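Chapter 6
Packaging and the Life of a Product

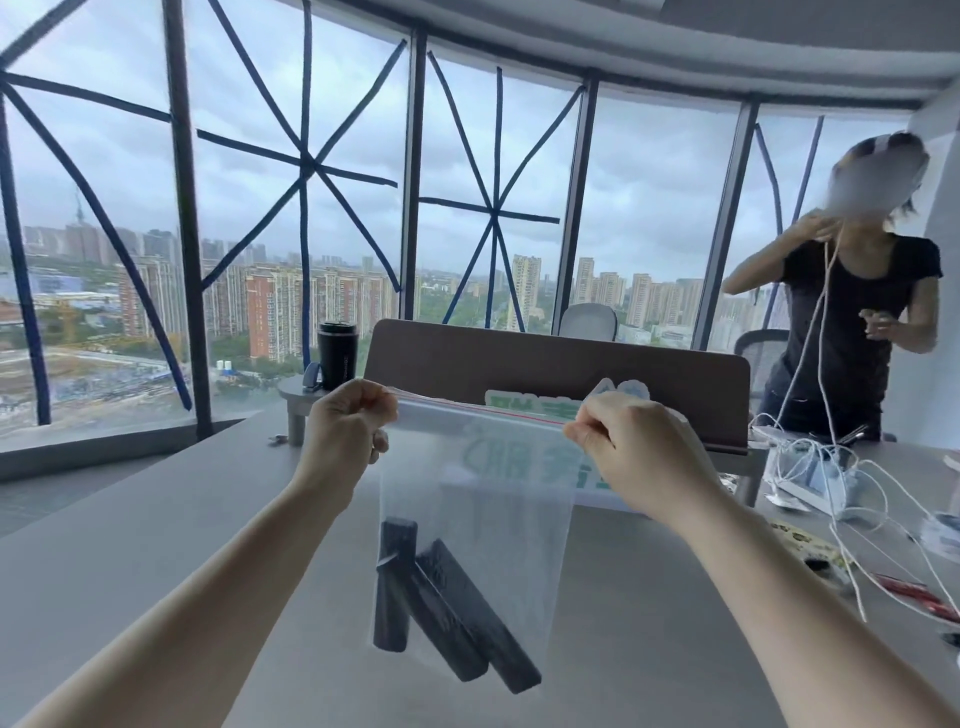 Most goods spend more time in a package than they do in use. A box of screws may sit in a warehouse for months, travel by truck to a store, and wait on a shelf before anyone opens it. During all of that time the package has work to do. It keeps the contents together, keeps dirt and moisture out, and tells people what they are handling.

In earlier chapters we followed a product from design to the end of the production line. This chapter starts where the line stops. We look at how companies choose a package, what it costs them, and what happens when they choose badly.

A case from a small manufacturer

Skerkis makes replacement parts for kitchen appliances. For years it shipped its small parts in folded cardboard cartons. The cartons stacked well, but customers had to open them to check the contents, and many were returned only because the flap was torn. In June the firm's packaging manager, Ehsan Talpur, reviewed 436 returned orders. Nearly 90 of them held parts that had never been used and had nothing wrong with them.

Talpur compared two replacements. One was a rigid tray from a supplier called Deligiannis. The other was a resealable bag made by Plulumik. The tray protected the parts better but took up more room in the truck. The bag was light and cheap, could be opened and closed again, and let the buyer see the part. Its weak point was stacking - a pile of bags slides, so they had to go into an outer box anyway.

The firm ended up using both. Fragile parts went into trays and the rest went into bags. We return to the figures in Section 6.4.

Primary, secondary, and transport packaging

The package that touches the product is called primary packaging. Secondary packaging groups several primary packages together, such as a carton that holds 9 bags. Transport packaging is made for moving large amounts at once and includes pallets, crates, and stretch wrap.

A change at one level usually affects the others. When the Undholm warehouse began receiving bags in place of cartons, its shelf labels no longer fit and the outer boxes had to be made stronger. The savings on the primary package were real, but part of them was spent one level up.

Key terms: primary packaging, secondary packaging, transport packaging, unit load, return rate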